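Cloths, Cords and Chairs: Which Tips Are Worth the Bother

I distrust most household advice, and I write a page of it, so take that however you like. Every few months a new rule goes around about how to fold a dust cloth or where a trash can should live, and it usually comes with something to buy. I've tried a fair number of these in a long room with a brick wall, a hard floor and people in it most of the day. Most of them didn't last until lunch.

Here are the ones that held up, and some that didn't.

Folding thin cloths

Thin cloths are worse to fold than thick ones. A bath towel has enough weight to stay where you put it. A light dusting cloth slides around, the corners wander, and you end up with a wad.

The popular advice is to fold in the air, the way hotel staff supposedly do. I don't believe in it for anything thin. You can pull the top edge tight between your hands and it will look very neat up there, but everything under that edge is hanging in folds of its own, and those folds go straight into the stack. Use the air for one thing only: finding the two top corners and giving the cloth a single shake. Then lay it down on a table and fold it there, long edges first.

Folding boards: skip them. I bought a Clikik one and it lives behind a door. It's fine for shirts if all your shirts are the same size. Mine aren't.

Fabric softener on cleaning cloths: no. They feel nice and they stop picking anything up.

Rolling instead of folding: it works in a drawer and is hopeless on a shelf.

If you have a lot to get through, fold them all in half first and then go back for the second fold. I timed this because I was sure it was nonsense. One at a time, 40 cloths took me 29 minutes with the radio on. Doing all the halves first took off 13 of those minutes. I was annoyed, as I'd already written the paragraph saying it made no difference.

The table along the wall

Any table pushed against a wall turns into a shelf. Small things get put down on it and stay for weeks. The usual tip is a pretty tray, and I'd argue that a tray makes it worse, as it tells everybody this is the place for small things. 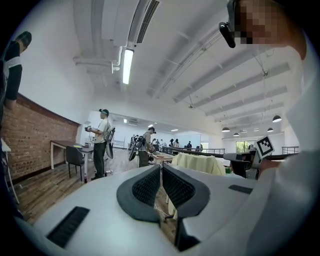 The dark-topped table by the brick wall, with the chair pushed near it and a red bottle on the floor.

What I do is clear the whole top in the late afternoon, including things I plan to put right back. It takes a couple of minutes. If something has been moved off and on again for a week and hasn't been used, it goes in a drawer. Harsh, maybe, but the table gets wiped.

Dark tops show lint and crumbs, pale tops show coffee. People will tell you one is easier to keep clean. They own the other one.

Bottles go on the floor next to chairs because there's no room on the table, or because somebody is afraid of a spill. I've read that you should hang a bottle holder from the chair back. I tried it with a rolling chair, and the bottle swung around and hit the table leg every time anyone sat down. A low shelf by the door is better. If you can't manage that, put it behind a table leg where a caster won't find it.

Chairs

Push them in. That is the whole tip, and I've seen it stretched out to three pages. A chair with its back right up under the table edge gives you the floor back, and you want floor for shaking out anything wide. If the arms hit the underside of the top, the chair is wrong for the table and no hack will fix it.

Cords on the floor

I have less patience here. Cord covers, cord clips, cord boxes, colored sleeves — I've paid for the lot. The Rustia clips came unstuck from the table leg in September, when the room got warm. The box from Khurana held the power strip well enough, but the plugs stood up too tall for the lid, so I used it without the lid, and then it was a tray again.

Two habits beat all of it. Put the strip under the table near a leg, and run the cord along the wall even if it takes the long way around. If it won't reach the long way, buy a longer cord and return the box. And never let a cord cross the spot where you stand to handle laundry or anything else that blocks your view of your feet. A cloth held out in front of you hides a surprising amount of floor.

Taping a cord down is all right for an afternoon. Leave it for a month and you'll be scraping glue out of the grooves between planks. I measured what I'd need to tape my own run properly and got 163 inches. I moved the table.
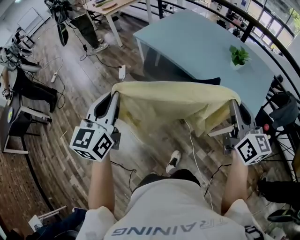

Urmila Dwivedi wrote in to disagree with me about the air fold. She says the trouble is people pulling too hard, and that if you let the top edge go slack and bring your hands together, a thin cloth falls in half by itself. She also thinks taping cords is fine if you use cloth tape and pull it up the same evening.

I tried her way for a week. It does fall in half, but the bottom corners miss each other, and I still had to put it on the table to fix them. She's right about the tape.

Plants on work tables

One small pot, toward the end of the table, away from where you fold. Skip the misting if there's a power strip anywhere underneath.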